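Shape blocks are back on the Tuesday table
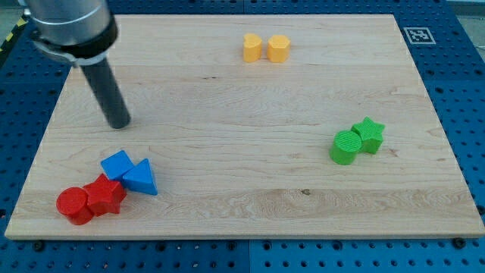 The sorting corner at the Khaemba Street library reopens this week with a new set of shape blocks in yellow, green, blue and red. Joyce Rashidi put the set together in May after the old one had lost too many pieces to be much use.

Children can sort by color first, which is where most of the younger ones start. After that, try asking them to mix the groups up and sort again by shape. Gladys Gachanja will be at the table from 10:00 to 11:30 and has a few matching games written out on cards.

We are keeping the pale wooden board as the work surface. Please don't use markers or glue on it. Kheri Makokha sanded it once already this year and would like not to do it again.

Blocks go back in the bin by the window when you leave. If one turns up at home in a pocket or a diaper bag, drop it in the book return or hand it in at the front desk. To borrow a set for a classroom, call the desk at extension 341.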